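Prernum – the household encyclopedia
Search Prernum Enter a word or phrase Go
Print this page | E-mail this page

Tea break

Entry by Ruth Cárdenas. Last changed Feb 12, 2024

A tea break is a short pause in the working day, taken to have a hot drink and usually something small to eat. It's mostly a British and Irish name, though people stop for the same sort of thing all over the world and call it something else (coffee break, smoko, fika, elevenses if it falls late in the morning). The drink doesn't have to be tea. I've worked in places where hardly a leaf of the stuff was ever brewed and everyone still said "tea break", and I'd have got a funny look for saying anything different.

I've written this entry mainly about the workplace kind, as that's the kind I know. For the meal with cakes and sandwiches, see Afternoon tea. For the evening meal that a lot of us call tea, see Tea (meal), and please don't write to me about which name is right!

The name

"Tea break" is fairly plain English and doesn't need much digging. "Tea" for the drink goes back to the early days of the trade with China, and "break" for a gap in work is the same word as the break in school. Put together they've given us a handful of cousins: tea lady, tea trolley, tea urn, tea round, tea fund. "Brew" does the same job across much of the north of England, and on building sites you'll hear "brew up" for the act of making it. My grandmother said "a drop of something warm", which covered tea, soup and on one occasion sherry.

"Elevenses" is older than most people think and rather lovely. In other parts of the country farm workers had their own words for a bite taken in the field, and some of them are still about – "bait", "snap", "crib" and "docky" are the ones I hear. Strictly these are names for the food, but you'd be hard pressed to find anyone who ate it without a flask.

History

Tea was dear when it first came to Britain and ordinary working people didn't see much of it. Beer was the drink you had with your work, often weak beer, and it was sometimes counted as part of the wage. As tea got cheaper it pushed beer out, helped along by the temperance movement, who thought tea was a great improvement, and by factory owners, who thought so too once they'd seen a sober man work a loom.

Not every master liked the idea of stopping the machines, mind. There was plenty of grumbling in print about wasted time and the weakening effect of hot drinks on the labouring classes, and plenty of workers who simply brewed up on the quiet. By the time of the Second World War the argument was more or less settled, with canteens and tea trolleys in factories up and down the country, and tea itself on the ration from 1940 until 1952.

The trolley had its great days after that. A woman in an overall (it was nearly always a woman) came round at a set time with an urn, and work stopped where she stopped. Mercedes Chambi pushed one through the offices of Niskanen, the envelope makers, and kindly let me pester her for this entry. She had 99 cups to fill on a full day and knew how every one of them was taken. Her round began on the top floor with the managers. She told me she'd have done it the other way up if she'd had the choice, as the packing room were on their feet all day and by the time she reached them the tea was stewed.

Vending machines did away with most trolleys, and the kettle in the corner did away with a good many vending machines. That's more or less where we are now.

Time and length

There isn't one rule. In many workplaces there's a break in the middle of the morning and another in the middle of the afternoon, with lunch between them. In others you just get up when you fancy one. Whether you're paid for it depends on your contract, so do go and read yours and don't rely on me. For the law on rest breaks see Working hours.

What I can say is that a break has a natural length, and it's the time it takes for tea to go from too hot to just right and then to gone. Make it much shorter and people carry the drink back to their desks, at which point it isn't a break at all in my book. I asked Wilmer Huamán, who runs the print shop in Floltberg where I do my leaflets, how long his lot take and he said "until the phone rings".

The tea room

Larger places have a proper room for it, smaller ones a shelf with a kettle. A good tea room needs very little: somewhere to fill the kettle, somewhere to sit, a window if you can get one. I'd put the window above comfy chairs, myself, though I've lost that argument at home and at work.

The table matters more than you'd think. A big one in the middle gets people talking across departments, and a row of little ones gets you a row of people on their phones. Dark wood is kind to spills and hides crumbs. White tops are cheerful and make a dull room look lighter, but a faint grey smudge near the middle will catch your eye the whole time you're sitting there. For marks on pale tops I'd begin with warm water and a drop of washing-up liquid on a soft cloth, then try a paste of bicarbonate of soda if that's had no effect, and always in a corner first. Leave scouring powder in the cupboard. 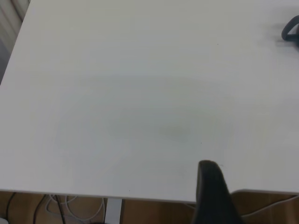
Making the tea

Leaf or bag, this is where friends fall out. I use bags at work and leaves at home. Most bags want three to 5 minutes if you like it with some strength, and water that's properly boiling when it goes on. Fill the kettle fresh each time if you can bear to. Water that's been boiled over and over tastes flat to me, though Jhair Grajales, who shares my office, swears he can't tell and I've given up testing him.

For a crowd you want an urn or a very large pot. An urn takes ages to come up to heat, so somebody has to remember it well before the break, and the tap will drip. Put a saucer under it.

Milk first or milk last is the old quarrel. The usual story is that milk went in first to save thin china from cracking, and that people with better china could show off by pouring the tea straight in. I've seen that told so many ways that I wouldn't put money on any of them. With a bag in a mug, milk last is the only way that makes sense to me: milk in first cools the water and the bag just sits there sulking.

Other drinks

Coffee now rivals tea at break time in plenty of workplaces, and fruit and herb teas have crept in alongside. Hot squash was very popular on cold sites when I was young. Rasha Moussa brought mint tea into our office one April, fresh leaves and a frightening amount of sugar, and for a while half of us drank nothing else.

Cups and mugs

Cups and saucers were the normal thing at work for a long time, thick green or white china that could be dropped without much harm. The mug has taken over almost everywhere. It holds more, it doesn't need a saucer, and you can get your whole hand round it on a cold morning.

Shape makes a difference. A thin-walled mug is nicer to drink from and a thick one feels sturdier. A wide mouth lets the heat off fast, so slow drinkers do better with a mug that comes in a little towards the top. The handle ought to take two fingers at the very least – I can't be doing with those dainty ones you have to pinch.

Colour is mostly taste, though the inside is worth a thought. A pale glaze lets you judge the strength of your tea as it brews. It also shows up brown staining, and bicarbonate of soda sorts that out too. My favourite sort is dark blue on the outside and creamy within, with a thin white band at the rim.
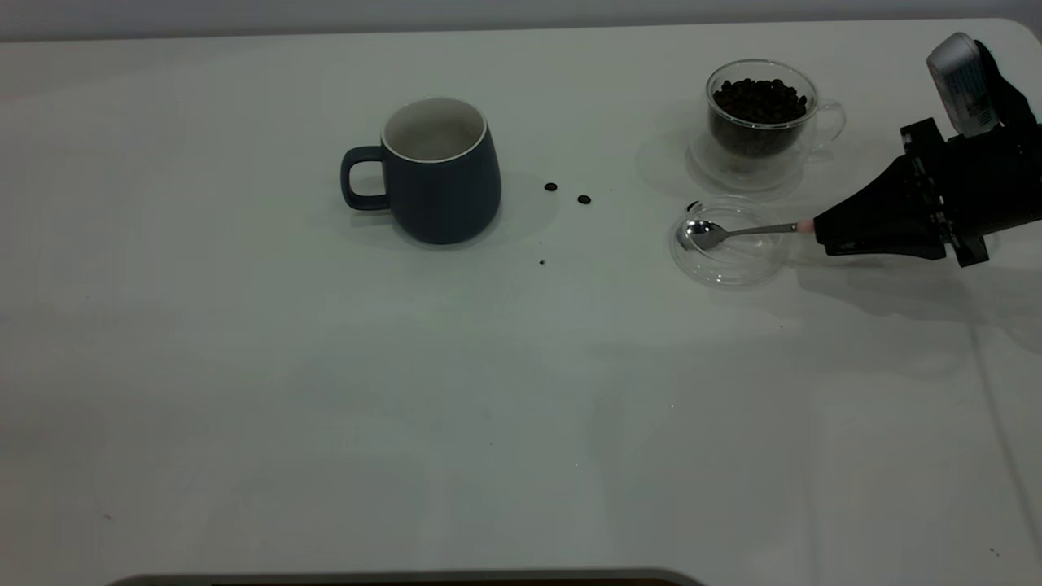
The tea round

In a tea round one person makes drinks for everybody, and the job passes along. It sounds simple. The trouble comes with the person who always accepts and never offers, and every workplace I've known has had one. Some keep a list on the wall. Jhair's old firm, Unen, had a rule that whoever mentioned being thirsty first had to get up, so they all sat there parched in silence.

Sizes are a problem as well. A round of 2 or three is a pleasure, and I'd happily do four. Anything bigger needs a tray and a written list, and you'll get the sugar wrong.

The tea fund

Where the employer doesn't buy the tea, people usually chip in to a jar or tin. It's small change but feelings can run very high. Our own fund buys a catering bag of 500 grams of sugar far more often than it ought to, and I'm not naming names.

Biscuits

Plain biscuits are the everyday thing: rich tea, digestives, ginger nuts. Chocolate ones are for birthdays, leaving dos and bad news. For how long each will stand being dunked, see Dunking, where I've gone on at some length. Ginger nuts last best. Rich tea goes in a blink and leaves you fishing about with a spoon.

See also

Afternoon tea
Dunking
Kettle
Tea (meal)
Teapot
Working hours

Print this page | E-mail this page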